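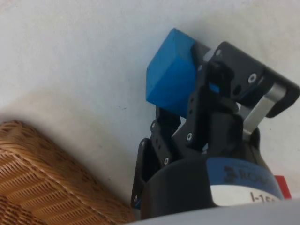
Unit 4: Task allocation after automation
Course tutor: Magdolna Dudás

Picking is usually the first task to be handed over. At Skateck, a packing firm, one cell replaced the manual sorting bench on a line of 12 operators. No posts were lost in the first year – the duties changed. 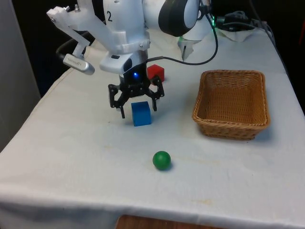
Operators now clear faults, restock and log rejects. Lifting fell, while time spent watching a cell rose. Two effects should be noted: pace is set by the machine, and skill in hand sorting fades without practice.

Reading for May: Costello, chapter 10.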